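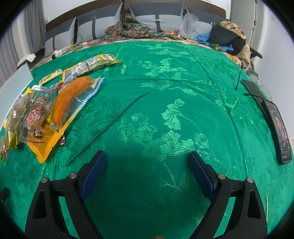 A reader wrote in after the last page to ask why, if a numbered limited edition is supposed to be worth more than the ordinary one, the dealer at Puten had offered less for the slipcased copy than for the scruffy trade copy sitting next to it. The answer is that the slipcased copy had a slipcase and nothing else going for it. The number on the limitation page had been filled in with ballpoint, and the plates were two short.

So, how to check a limited edition hunting or exploration book before you pay for it. You will need a soft pencil, a ruler, decent light and a seller who doesn't mind waiting. If the seller minds waiting, you have learned something already and may go home.

Start with the limitation page

It is usually at the front, facing or behind the half title, though some publishers of sporting books put it at the very back, where it gets mistaken for an advertisement. Read all of it. You want the size of the edition, the copy number and, if a signature is promised, the signature.

Copy the wording down exactly. "Limited to 1,237 copies" and "limited to 1,237 numbered copies, of which this is" are different promises, and the first one commits the publisher to very little. Odd totals like that one usually mean the printer ran over and the publisher decided to be candid.

Look for these:

A number written in the same ink as the signature, if there is one. Many genuine copies were numbered by somebody in the office, so two inks are no scandal. A number written over an erasure is.

"Out of series" or "presentation copy" where the number ought to be. Perfectly respectable. Price it like its neighbors unless there's an inscription worth having.

A blank. Leftover sheets got bound up and sold without numbers. Sellers call these "unnumbered, scarce." They are unnumbered.

Collate it

Collating means checking that every page and plate is there. It takes 10 minutes on a book of ordinary size and is every bit as exciting as it sounds.

1. Find the list of illustrations. Write down the number of plates, and count maps separately. If the list says 16 plates, you want 16 plates, and a photograph printed on a text page doesn't get to stand in for one.

2. Go through from the front cover, one leaf at a time. Check the page numbers as you go. Plates are often left out of the pagination, so a missing one won't leave a gap in the numbers. This is why people steal plates and not pages.

3. Where a plate should be and isn't, open the book gently and look down into the gutter. A razored leaf leaves a stub. A plate that dropped out by itself leaves a line of old glue. A plate bound in the wrong place leaves you feeling foolish forty pages later, so finish the count before accusing anyone.

4. Unfold every map. Yes, all the way. Put the book flat on a table first and support the map with your other hand. Folding maps in safari books have led hard lives, and the tear is always at the corner nearest the binding. Look at the back for tape.

5. Check the back pocket, if there is one. The endpaper of my Broltach shooting memoir has a lovely pocket for a route map. I bought it for the route map. I own a lovely pocket.

Look at the slipcase last

People look at it first, which is what it's for. Slide the book out by tipping the case and letting the book come to your palm. Don't hook a finger over the top of the spine and pull. Somebody has generally done that before you, so check the head of the spine for a small tear.

The book should go back in with a little resistance. If it rattles, the case may belong to another title, or somebody had it made later. If it has to be shoved, same suspicion. Measure both. I allow a few millimeters and no more, and I have walked away from a very handsome Bélanger reprint whose case was a full thumb too tall. The seller said the case had grown. I still think about that.

Compare the fading too. A book that has lived in its case shows a sunned spine and bright boards. Bright all over is fine as well. Faded boards inside an unfaded case means the two of them met recently.

Write it down

I pencil the result on a slip and keep it loose in a folder, never in the book. Slips leave brown ghosts on the paper, as do pressed flowers, bus tickets and newspaper reviews, all of which I have found in "fine" copies. Mine look like this:

Onus edition, no. 9. Signed. 16 plates, 2 maps, all present. Small tear to map at fold. Case original, one corner bumped. Checked 2023-05-29.

Do it in the same order every time — limitation, plates, maps, pocket, case — and you'll notice when you've skipped something. When you come to sell, give the slip's contents to the buyer word for word, bumped corner included. They will find the corner anyway. Buyers of hunting books are patient people and quite used to sitting still until something shows itself.

Next page: dust jackets, and the many things a seller can mean by "clipped."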